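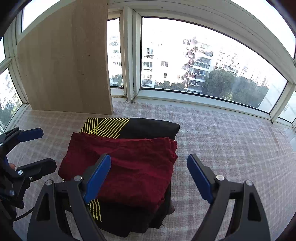 **Palton, December 2022**

I'd been meaning to talk to the woman who runs Pluda, the little kayak and paddleboard hire place down by the slipway, ever since she rescued my afternoon (and my phone) last summer. She asked me to leave her name out of it, so I have!

She started with eight second-hand boats and a trailer with one good light. "I'd sold my car to buy them," she told me over a very large tea. "My sister thought I'd lost my mind. She still does the bookings, mind you."

Now there are 146 craft, counting the boards, and she can tell most of them apart by their scratches. The favourites are the Tridotis doubles — wide, slow and very hard to tip over. "Families want to stay upright. Serious paddlers bring their own."

I asked what winter is like, expecting her to say quiet. "It's sanding, mostly. And arguing about insurance." She'd had a quote that morning that was about £500 more than last year's, and she was still cross about it.

Prices are staying put all the same: £20 for a half day, with the buoyancy aid and a dry bag thrown in. She'll drop boats off upriver too, if you ring the night before, so you can drift back with the tide.

Hire starts again in March. "Bring a hat," she said, when I asked if she had any advice. "And tie your glasses on. I've got a whole drawer of them in the shed."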